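Progress report to the Pudareo fund
Project: Olley computer refurbishment
Prepared by: Areeba Janjua
Date: 1/8/24

The grant of 1000 covered replacement parts and shelving for the workroom at Ikness. All of it has been spent or committed. We set out to return 50 desktop computers to use by December and have finished 30, with five more waiting for parts.

Most of the delay was in sorting. Donated machines came in with memory missing or drives of unknown condition, and Kedir Teshome spent longer on testing than we had planned. Parts are now set out before a case is opened — drive, processor, memory and card each have their own place — and we intend to keep to this.

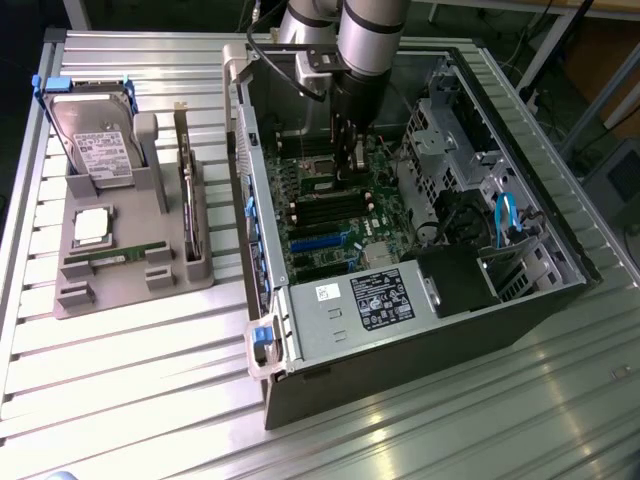
Are donated hard drives used again?
Only after they have been wiped and tested. Drives that fail either step go to Nistor for shredding, and we keep the receipt.

Hiwot Tsegaye has taken over the stock list from Dagim Teshome. It now records which case each memory module went into, so a fault can be traced after a machine has left us.

Still to do before the next report: finish the remaining machines, agree a collection day with Nistor, and replace the worn labels on the shelving. Shirin Salehi will send the spending sheet separately. We are not asking for any change to the grant.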